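**Ticket 2888: right-hand door on the low cabinet won't stay put**
Opened 6/8/19
Status: open, waiting on parts answer
Product: Tronerel two-door cabinet, light wood finish
Bought through: Welteson, order 2152

Hi again! I'm putting everything in one place because my first message was a bit of a ramble and I think half of it got lost between the chat window and the email.

So, the cabinet is in the Kobzar room, next to the long white desk. Left door is great, no complaints, it closes with that nice soft click. The right door is the problem child. If I open it part way it drifts, sometimes back toward closed, sometimes further out, and when I push it shut it rubs at the top corner on the handle side and I have to lift it a little to get it to catch. It was fine when we got it in May, or at least I didn't notice anything (I wasn't the one opening it every day back then, so take that with a grain of salt).

**What I've tried so far**

- Tightened the screws on the top hinge. Maybe a quarter turn left in them. The rubbing got better for one afternoon and then came back.
- Tightened the bottom hinge too. That one was already snug.
- Took the heavy stuff off the lower shelf, in case the weight was pulling the side panel out of line. The door drifted exactly the same with it bare, so I left it that way while we sort this out. The dark blue box lives on the upper shelf, and it hardly weighs a thing.
- Slid the whole cabinet a few inches along the carpet and tried again. Slightly worse, if anything!
- Put a level on top. Bubble sits a hair off center toward the right. I didn't have anything thin enough to shim it with and I'd like to hear from you before I start folding up cardboard.

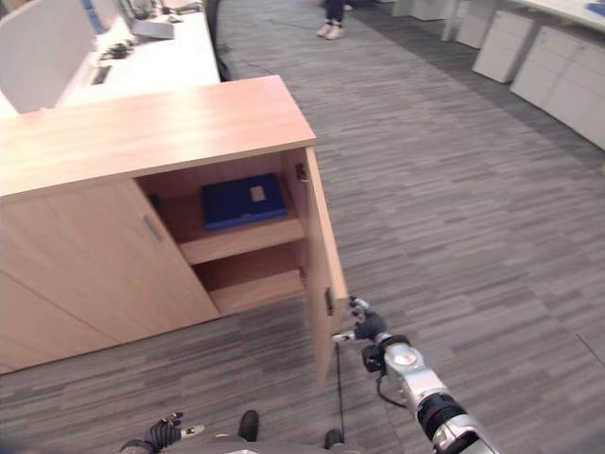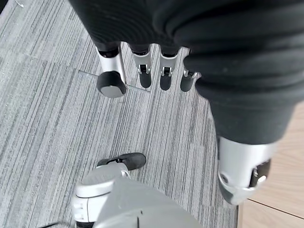
*First photo: right door open, blue box on the upper shelf. Second photo: the thin clear sheet on the carpet.*

About that clear sheet: could it belong to the cabinet? It's flat with straight edges, and it's so see-through that I walked past it more than once. My best guess is a protective cover or some kind of shelf liner, but I can't find anything like it in the Grerkari parts list that came in the box, which goes from item 1 to item 29 and then stops. If it's yours, tell me where it goes. If it isn't, I'll just put it in the drawer with the other mystery bits.

**Update, same day**

Your reply asked me for three things, so:

1. The number inside the door is 768. There's a letter after it but it's smudged, could be a B or an 8.
2. Yes, the rubbing happens with both shelves in. I haven't tried taking the upper one out.
3. No, the door has never been off its hinges as far as I know.

You also suggested backing the top hinge screw all the way out, closing the door and tightening it again from there. I tried it twice. The gap along the top does look more even now, which is progress, but the door still wanders when I let go of it halfway.

Could you send a replacement top hinge, or tell me which one to order? I'd also love to know if the carpet could be doing this, it's pretty soft under the front edge and there's wood floor not far away that I could move the cabinet onto. I'd need a second pair of hands for that, so I'm holding off until I hear from you.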